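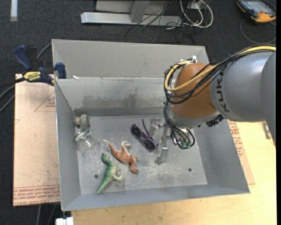

One green toy, one very big metal bin.

OK friends, a lot of you have been asking how the big house clear-out went, and I keep promising to write it up properly, so get comfortable. I am going to talk about toys, and my mother's kitchen drawers, and whether you should ever let a box marked MISC into your car. Thread, and a long one, sorry in advance!

Some background for the newer folks. My mom moved to a one-bedroom in February and the Wesdale house had to be emptied by spring. Forty-odd years, one family, a full attic, and a woman who has never in her life thrown out a rubber band.

My brother-in-law Lefteris Alexiou (he does stock checks for a living and can't help himself) said that before anything left the house we should write it all down. Every single thing, on a list, with a room next to it. I thought this was the worst idea I'd ever heard and told him so over dinner.

He won. The final list had 1,265 lines on it. A line could be "sofa" or it could be "cookie tin, buttons," so don't picture 1,265 sofas. It took us five weekends and most of a box of pens.

And I have to eat my words, because the list turned out to be the kindest part of the whole business. Mom sat in her chair with tea and we read things out to her, and she'd say keep, or go, or "oh, hold on, let me tell you about that." Half of what I know about my grandmother I learned in the kitchen section.

Of those 1,265 lines, 1,038 have now left the house. Mom took some to her new place, the rest of the keepers are split between me and my sister, and I'm not going to talk about who got the good roasting pan.

Toys were the hardest room by a mile. I went in thinking furniture would be the thing that got me, and I waved off the dining table without a sniffle! Then I picked up a plastic duck with one wheel and had to go stand in the yard.

What helped with toys, for anyone facing it: we did them in the morning, before everyone was tired, and we let each grown-up "kid" pick one shoebox worth. A shoebox is bigger than you think. You can fit a surprising amount of 1983 in there if you take the lid off.

My shoebox has a spinning top, some marbles, a knitted rabbit my aunt made, and every card from Plevorell, a board game I've never met another soul who played. If you are out there and you had Plevorell as a child PLEASE write to me, I have no rules sheet and my sister and I remember the scoring completely differently.

The toys in decent shape went to Vivitura, the secondhand place behind the post office. They're lovely there and will tell you straight out what they can't sell. Call first though. They stop taking drop-offs at noon on Saturday and I found that out with a full trunk and a dog on my lap.

Tools and hardware went back, in a way, to where they came from. Raptis, the old hardware store on the corner, has a shelf of used hand tools now, and the son recognized one of my dad's planes from the price sticker still on it. He wouldn't let me leave without a coffee. I was in there for an hour and a half.

Things I'd do differently: I'd start with paper. We left paper till last, all of it, and by then none of us could read one more gas bill. There were 2 full drawers of instruction booklets for machines that had been gone since before I was married.

I'd also say no to MISC. If a box says MISC on it, open it there and then on the floor, with the people who packed it standing next to you. I have one in my hallway right now. I've been walking around it for weeks.

A few of you asked about money. We made 200 dollars, all told, from the things we sold, and spent it on a big lunch for everybody who carried something down those stairs – which I would do again tomorrow, the lamb was wonderful.

Mom's doing well, thank you for asking after her. She has the blue lamp, the good chair, and a window that gets sun until four. She called last night wanting to know which line the potato masher was on.

It was line 412, and my sister has it. More soon when I've opened the hallway box.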